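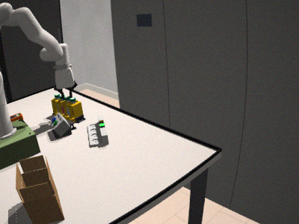
A yellow item with three green caps on a white tabletop.

Residents of Undero will go on paying 245 a year to have their garden waste collected, after a town meeting in June that was called to abolish the fee and ended by renaming it.

The charge, until now the Green Bin Levy, becomes the Seasonal Growth Contribution. The amount, the bins and the truck stay the same. So does the truck's habit of arriving at 5 in the morning, which took up most of the first hour of discussion and does not appear in the minutes.

Annelies Cuypers, who brought the motion to scrap the fee, said she was "not unhappy" with the result, in the tone of someone who had been offered a coupon. She lives on Podano Street, where the yards are paved from fence to fence and the yearly harvest of garden waste would fit in a coat pocket. Her household has paid the levy in full since moving in.

"I have put out the bin twice," she told the meeting. "Once was by mistake." 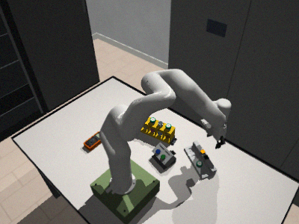 The town's position is that the fee covers the availability of the service, and that availability has been excellent. A spokesman for Oditby, the contractor that runs the trucks, said a bin left empty at the curb still has to be driven past, and that driving past is priced into the agreement. Asked whether a household could be driven past for less, he said he would have to check.

Councilwoman Jankauskaitė had proposed a discount for homes without a lawn. That idea ran into trouble over the meaning of "lawn." One resident argued that moss should count. Another has artificial turf and wanted to know where he stood, and was told that strictly speaking he stood on plastic. The discount was withdrawn before it came to a vote.

The new name passed 59 to 3, with 2 abstentions. Cuypers voted in favor, explaining later that it was getting late and she had understood the question to be whether to adjourn.

Letters announcing the change will go to every address in town, along with a sticker to be placed over the old wording on the bin lid. Households that have already thrown out their bins may pick up the sticker anyway at the front desk of the town hall. Old stickers can't go in the garden waste.

Oditby's agreement runs for another two years. The question of the early truck has been moved to the next meeting, which starts at 7 in the evening, an hour when supporters of a later pickup say they are usually asleep.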